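Workshop > Tips & Tricks > Teaching by Hand

Print this page | E-mail to a friend

Getting good examples out of a hand-held gripper

If you've signed up to record examples for a learning system, you probably spent your first evening the way I did, picking up the same mug until your wrist ached and wondering if any of it was usable. Most of mine wasn't! I've since done a good many evenings for the Kevetberg project, and these are the habits I wish I'd started with.

Slow down before you touch anything. Bring the fingers in at an easy pace, let them settle on either side of the object, and then squeeze. A hurried grab may work fine for you, but the system has to learn from what the camera saw, and a blur teaches it very little.

Leave some ordinary clutter on the table. I used to clear everything away like I was expecting company, and all my recordings looked alike. Pens, paper, a stapler, somebody's water bottle – let them stay, and shift them a little between takes. 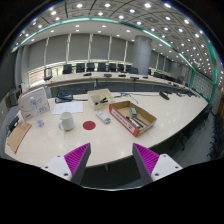 Change rooms when you can, too. A kitchen counter is a fine place to begin, but a meeting room or a hallway table gives you different light and different heights to reach from, and your arm will thank you for the variety. I do 14 takes in one spot and then pick up and move, even when things are going nicely.

Keep your other hand out of the way. This is the one I still forget (I'm a great one for straightening things as I go), and a stray hand means starting the take over.

Wipe the grip pads with a barely damp cloth and let them dry before the next round. Dust from cardboard makes them slick.

Last of all, label as you go. A short note like "mug, handle left" takes a moment now, and it's a miserable job to do for 300 clips at the end of December – ask me how I know.

18 comments | 300 shares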